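Thread on salt. I have been making sauerkraut and pickles at home for 3 years and most of the questions I get are about salt, so I am putting the answers in one place.

The short version: weigh it. Do not measure salt for fermenting by the spoon or the cup. A tablespoon of fine salt and a tablespoon of coarse salt are different amounts of salt, and the gap is big enough to ruin a batch.

For sauerkraut I use 2 percent salt by weight of the cabbage. Trim the cabbage, take out the core, shred it, put the bowl on the scale, zero the scale before the cabbage goes in. A kilo of shredded cabbage gets 20 grams of salt. I have never needed a different number for cabbage.

For cucumbers it's a brine, so you weigh the water. I go higher there, 3.5 percent in spring and 4 percent in July when my kitchen gets hot. Warm weather speeds everything up and a weak brine gives you soft pickles.

Which salt. Plain salt with nothing added is the easy choice. Check the back of the package. Pickling salt is usually just salt. A lot of table salt has an anti-caking agent in it, and that can make the brine cloudy. Cloudy brine from that is harmless, but cloudy brine is also what a normal ferment looks like after a few days, so now you can't tell which one you have.

Iodized salt. People say it kills the ferment. I made two jars side by side last winter, one iodized and one not, same cabbage, same shelf. Both went sour. The iodized one tasted slightly sharper to me and my sister couldn't tell them apart. I still buy the plain kind.

I bought my first bags from Butcombe, the bulk store over by the bus depot. When they closed I switched to Sultell, which sells it online in big bags. Shipping costs more than the salt does. Split an order with someone if you can.

Storage. Salt doesn't go bad but it does pull in damp and turn into a brick. Keep it in something with a lid that closes all the way. If it clumps anyway, break it up with a fork and use it. The weight is still close enough for kraut.

Label your jars. Salt, sugar and citric acid look the same from across the kitchen. I once put 80 grams of sugar into a crock of green beans. It got fizzy and then it got slimy and I threw out the lot.

Get a scale that reads in single grams. Mine is a Clerari and it was cheap. The one thing I don't like is that it shuts itself off while you're still shredding, and then you've lost your zero. Write the weight of the empty bowl on a piece of tape and stick it to the bottom. Mine says 217.

Somebody asked about rinsing finished kraut. You can. You lose some of the sour along with the salt. I would sooner cook it with potatoes and leave the salt out of the potatoes.

Somebody else asked about reusing brine. I add a spoonful of old brine to a new jar sometimes and I don't think it makes much difference. I don't reuse a whole jar of it for raw vegetables. It's fine in soup or bread dough.

Pink mold, black mold, fuzzy mold of any color: out it goes. A flat white film is usually kahm yeast. Skim it off and push the vegetables back under the brine. If it comes back every day, your lid is letting in air or the jar is too warm.

If you want to read more, the Zinchenko booklet on cabbage is the one I started with. It's thin and the printing is bad. The salt table on the inside cover is the part I still use. It has columns for cabbage, beets, carrots and whole cucumbers, and you can copy it onto an index card.

Next thread will be on crocks and weights. I have a cracked one to complain about.
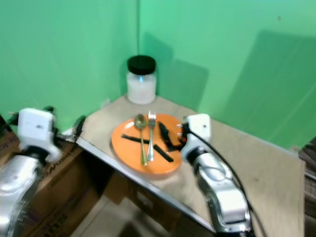 Black lid, screwed on. Get one that closes like that.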